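Rorko Tabletop Kit: README for the sample recordings

Last updated: February

Hello, and thank you for picking up the Rorko sample set! This file goes along with the recordings we send to anyone who is trying out the kit (one arm, one hand, the felt table cover and the chest camera harness), and it should tell you most of what you need before you start poking around in the folders. It was first written by Annelore Fröhlich and then added to by pretty much everyone at Pridia, so please forgive it if it wanders a bit.

**What you get**

The set holds 1,883 short recordings in 44 folders, one folder per task. Each recording has the chest camera video, the joint positions of the arm and hand, and a plain text note from the operator. The notes are in everyday English and vary a great deal. Hendrik Van der Merwe writes three words, Līga Lepik writes a paragraph, and we decided to leave them all just as they came in.

A good place to begin is the folder called `blocks_stacked`. It uses big toddler-style blocks, which are forgiving to hold and easy to find again when they end up on the floor, and the other objects are left out on the felt while the hand works. We like it as a first look at the kit because you get the arm, the hand and a fairly busy table all at once.

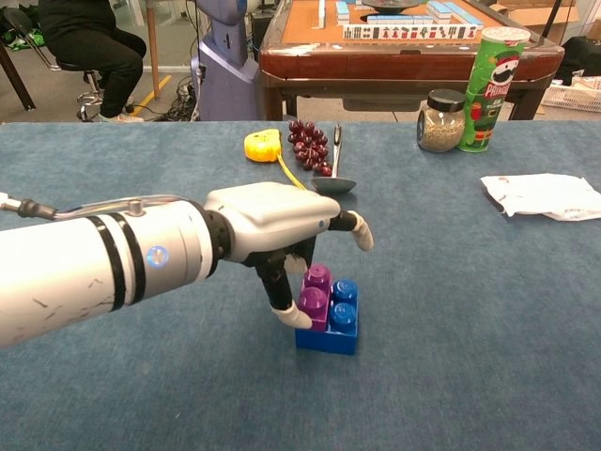
*`blocks_stacked`: hand over the purple and blue blocks, other objects farther back on the felt.*

You'll notice that we don't clear the room before recording. Customers who tried our very first set told us their own workshops looked nothing like our tidy one, and they were right, so now whatever is going on behind the table stays in the video. If your project needs plain backgrounds, this is probably the wrong set for you, but do write to us, as Ilse Meinecke has a smaller one called Wundale that may suit you better.

**Getting started**

1. Unpack the archive somewhere with plenty of space.
2. Open `tasks.csv` and choose a folder.
3. Run `play.py --task blocks_stacked` to see the video and joint positions side by side.
4. Read the operator note before you use a recording for training.

Recordings run up to 70 seconds. The player is happy with any of them, though the first one you open in a session takes a little while to load. Just let it sit.

**Known problems**

- In 37 recordings the operator note is missing. They are marked `no_note` in `tasks.csv`.
- Object names aren't consistent. The same thing may be a "ladle" in one note and a "big spoon" in the next.
- The joint log starts slightly before the video. `play.py` corrects for it, but your own loader will have to do the same.
- Mabuza, our older player, can't read these files at all.

**Questions**

Tsz-kin Tsang looks after the set and answers mail on Friday afternoons, usually at more length than you bargained for. Please send the folder name and recording number along with your question, and if you've built something with the kit, we would dearly love to hear about that too!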